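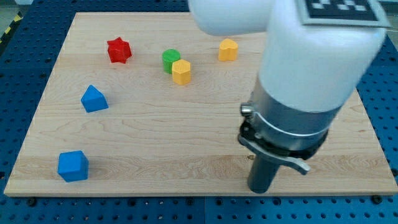

Lorraine Tomoana
Technical editor, toys and learning materials

Lindgren has drawn shape blocks for Lastia for most of her working life, and she would prefer to talk about edges. Colour comes up in every interview, she says, while the edge decides whether a block is pleasant to hold, whether it chips and whether it will stand on its side.

We met at the firm's workshop in Brallisgate, where the plastic set is being redrawn. The current one has 12 shapes, among them a cube, a cylinder, a triangular prism, a hexagonal prism, a star and a heart. The cube took the least time to draw and the heart the most.

"A heart has a point at one end and a notch at the other," she said. "The point wears and the notch collects dirt. You open up the notch until it can be wiped with a cloth, and then you check that it still looks like a heart."

The star raised a different problem. Its ridges have to be firm enough to read by touch, but a sharp ridge marks whatever it lands on. Lindgren settled on a rounding of around 2 millimetres after trying smaller values. Stood upright, the star rests on its points, and she wanted it to stay there.

"Children stand it up. Adults lay it flat. I draw for both."

The triangular prism is the one that draws complaints from teachers, mostly that it is hard to pick up when it lies on a long face. Lindgren accepts the complaint. A steeper triangle would be easier to grip and easier to knock over, and she has left the angles alone in the new drawings.

On colour she was brief. Each shape is moulded in one solid colour, with no paint. Red, green, blue and yellow are the core range. The yellow is the difficult one, as a small change in pigment takes it towards orange. The hexagonal prism and the heart are both yellow, and when they come from different batches the heart can look the warmer of the two. The cube and the triangular prism share a blue, listed on her drawings as 1113.

"Blue is forgiving. I have never had a letter about blue."

She does her checks on a plain maple board. Maple is pale and the grain is quiet, so the outline of a block is easy to see, and a dent shows up at once. Her largest board is 900 millimetres long and was planed down last May. Older boards came from Grornard and had a darker finish, against which the green cylinder was hard to judge.

I asked whether the gloss on the cylinder was deliberate. It was. A polished mould releases the part cleanly, and the round top shows scratches less than she had feared. The flat sides of the hexagonal prism catch the light more, and she is considering a finer texture for them.

The redrawn heart goes to the toolmaker first. The star will follow once its ridges have been measured again.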